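Looking after wooden worktops and tables

Fledbridge Home Notes
20 February 2025
By Signe Hovland

Most of the letters we get about wooden kitchen surfaces are about the same few things: white rings, black marks by the sink, a finish that has gone dull, and whether oil or varnish is the better choice. I have put the answers together on one page so they are easier to find. The advice on scratches and dents comes from Kohei Hamada, who repairs furniture in Tirnport and has been answering readers' questions for us since the summer.

Find out what finish you have

Everything else depends on this. Put a few drops of water on a part of the surface that gets little use and leave them for ten minutes. If the water sits up in beads and wipes away leaving nothing behind, you probably have varnish or lacquer, or an oil finish in very good order. If it spreads and the wood darkens under it, the surface is oiled and needs doing again, or it is bare.

Wax is easy to test. Drag a fingernail lightly across a corner. If a pale smear comes up under the nail, there is wax on it. Old pine tables are very often waxed, sometimes over varnish, and the wax has to come off before you put anything else on top. White spirit on a cotton rag will shift it. Change the rag often or you will only move the wax about. Open a window.

Daily cleaning

A well wrung cloth, warm water and a small squirt of washing-up liquid. Wipe along the grain, then go over it with a dry tea towel. The drying is the part people skip, and it does more good than any polish.

Leave these in the cupboard:

Bleach and bleach sprays
Cream cleaners with grit in them
Steam mops and handheld steamers
Green scouring pads
Neat vinegar on an oiled surface

Spray polish containing silicone is best avoided too. It looks fine for a year or two, but when you come to refinish the table the new coat pulls away into little craters, and getting the silicone out of the grain is a miserable job.

Crumbs and grit should be brushed off before you wipe. Dragging them round under a damp cloth is how a table gets that network of fine scratches which only shows when the sun is low.

Rings, heat marks and stains

A white ring is moisture caught in the finish. It has usually not reached the wood. On varnish, try the gentlest thing first and leave it alone for a day or two, as a fresh ring sometimes fades without help. If it is still there, lay a dry cotton cloth over it and pass a barely warm iron across for a few seconds at a time, no steam, lifting the cloth to look. Stop as soon as the mark goes. A dab of petroleum jelly left on overnight also works on some finishes and can do no harm.

Black marks are a different matter. They come from water and iron together, so a wet tin, a cast iron pan or a steel can left by the sink will do it, and oak is the worst for it. The stain is in the wood itself. Sand off the finish over the mark and use oxalic acid, which is sold as wood bleach. Wear gloves and eye protection, follow the packet, and rinse well. Let the wood dry for two days before you oil it. The patch will look lighter than its surroundings for some months.

Turmeric and beetroot look alarming and mostly fade by themselves in daylight. Red wine on oiled wood should be blotted straight away and then washed with soapy water. Biro is hard to remove from bare wood and I have never done it without sanding.

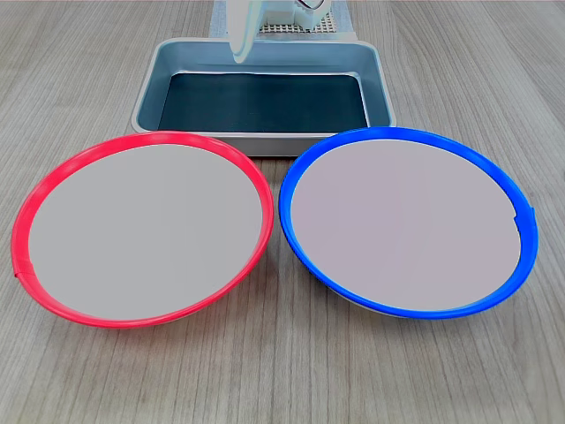
Grease works its way into an oiled top slowly, usually beside the hob, and turns the surface sticky in warm weather. Wash the whole area with hot water and soap flakes, two or three times if need be, with the cloth well wrung out each time. If it is still tacky after that, the trouble may be too much oil put on at the last coat and never wiped off. Rub it back with a cloth and a little white spirit and leave it to harden.

Scratches and dents

Kohei's rule is to look at the scratch with the surface damp. If it vanishes when wet, it is only in the finish and a wipe of oil or a little wax will hide it. If it stays visible, it has gone into the wood.

For a scratch in an oiled top, sand along the grain with 180 grit and then 240, going well past the ends of the scratch so that you don't leave a hollow. Wipe off the dust and oil the patch. Varnish is less forgiving. A small scratch can be touched in with a fine brush, but a large one generally means doing the whole top, and you should be prepared for that before you pick up the sandpaper.

Dents can often be raised. Put a damp cloth over the dent and hold the tip of a hot iron on it for a few seconds. The steam swells the crushed fibres. Check, wet the cloth again and repeat. It works on softwood better than hardwood, and it will not work where the fibres have been cut through. The finish will need attention afterwards.

"Don't fill a dent in a kitchen table unless it catches your sleeve," Kohei wrote to one reader. "The filler will always be a slightly different colour and you will look at it every morning."

Oiling

A new worktop wants at least four thin coats on every face, including the underside and the cut ends round the sink. After that, twice a year suits most kitchens, and more often near the taps.

Clear everything off, wash the surface and let it dry overnight. Sand lightly with 240 grit and remove the dust with a barely damp cloth. Pour a small amount of oil on to a lint-free rag and work it in along the grain. Wait 16 minutes or whatever the tin says, then wipe off all that has not soaked in. This last step matters more than how you put it on. Leave it for a night before a second coat, and don't stand anything heavy on it for two or three days.

Oily rags can catch fire by themselves when they are left in a heap. Lay them out flat outdoors until they are stiff, or soak them in water before they go in the bin. Please don't leave them scrunched up on the workshop bench.

As for which oil, I use Stira worktop oil at home and Kohei uses Pfeiffer, and neither of us has managed to persuade the other. The Stira is thinner and dries faster. The Pfeiffer gives a warmer colour and smells stronger. Raw linseed from the garden shed takes days to dry and can go mouldy in a damp kitchen. Olive oil and sunflower oil turn rancid and should stay with the food.

Keeping pale wood pale

Nearly all oils darken wood, and pine and ash go yellow with age in any case. If you want a pale top to stay that way, choose an oil with a little white pigment in it, or a water-based matt varnish. Test it on the underside first. Soap finish is another choice, common on Danish tables. Dissolve pure soap flakes in hot water, let it cool, wipe it on and wipe off the surplus. It has to be repeated every few weeks and it won't protect against wine, but it is cheap and keeps the wood light.

Move bowls, boards and mats about from time to time. A table by a south-facing window will change colour round anything that stays in one place, and one that has had a runner down the middle for years may need sanding to even it up.

Cracks and movement

Wood takes up water from the air and gives it back, so a solid top is wider in June than in midwinter. Small gaps which open when the heating is on and close again in spring should be left alone. If you fill them in winter the filler is squeezed out later, or the board splits somewhere else.

Keep a table well away from a radiator if the room allows it; 30 cm is the least I would accept. If a worktop runs over a dishwasher, fit a moisture barrier to the underside. They come as a stick-on foil sheet and take a few minutes to put in. A top that has cupped can sometimes be brought back by loosening the fixings and letting it rest, but check first that the screws go through slotted holes. Plain round holes don't let the boards move, and that is a common cause of splitting.

Readers' questions

Can I put a hot pan down on an oiled top? No. Use a trivet. Cork ones are kinder than metal, and wire trivets with worn rubber feet leave scratches.

Is it safe to chop straight on the wood? It is safe enough if you keep it clean, but you will soon have a worn patch. Use a board.

How do I get rid of an onion smell? Rub the surface with half a lemon and some fine salt, rinse quickly and dry. Leave the lemon off oak if there is any bare metal nearby.

My varnish is flaking at one end. Can I do just that end? You can try, but the join will show. Sand the whole top back if you have the time.

Questions for the next page, on chairs and loose joints, can be sent in the usual way. Please say what the wood is if you know, and what has been put on it before.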